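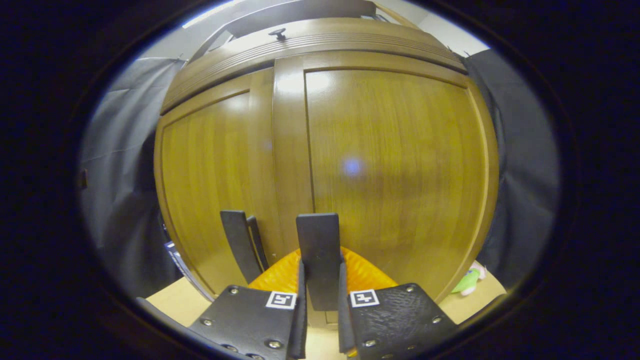 3.2. Storage conditions and the choice of households

The survey was carried out in two districts, Hestlow and Janjua, during the month of July. In total 199 households agreed to take part, and 60 of them were visited a second time. We asked each household where it keeps woolen clothes and blankets outside the cold season, for how long, and with what kind of protection against moths. The questions were first tested in Hestlow by the second author and then shortened, as the older respondents found the first version tiring.

Three types of storage were separated in the analysis: open shelves, chests, and closed wardrobes with doors (Figure 2). This division is less simple than in the earlier work of our group. Many families use a chest for blankets and a wardrobe for coats, and in such cases we recorded the place where the largest part of the wool was kept. A wardrobe whose doors could not be fully shut was counted with the open shelves.

Figure 2. Two-door wooden wardrobe with framed panels and crown molding, an example of the closed type.

Damage was noted on a scale from zero to four, where zero means no visible holes and four means that the item cannot be worn or repaired. Both authors scored the first 30 items independently. The disagreements were mostly between one and two, and after discussion we decided that thinning of the surface without a hole should be given one. All the later items were scored by one person only, which we consider a weakness of the study.

The presence of moths was checked with sticky traps of the Serkitz type, left in place for 51 days. In Janjua several traps were lost during house cleaning, and these households remain in the damage analysis but not in the trap analysis. Humidity was not measured inside the furniture. We had only the room values, and it is known that the air behind a closed door can differ from them quite much.

The respondents had strong opinions about cedar and lavender. We wrote down these opinions but we did not test them, and they are treated separately in Section 5. It should be also mentioned that the age of the furniture was given by the owners from memory. For this reason we use it only in broad groups, before and after the family moved to the present home.

Correspondence: Silvia Doležal, Gadisa Gudeta, Tridton Textile Care Group | © The authors | Back to top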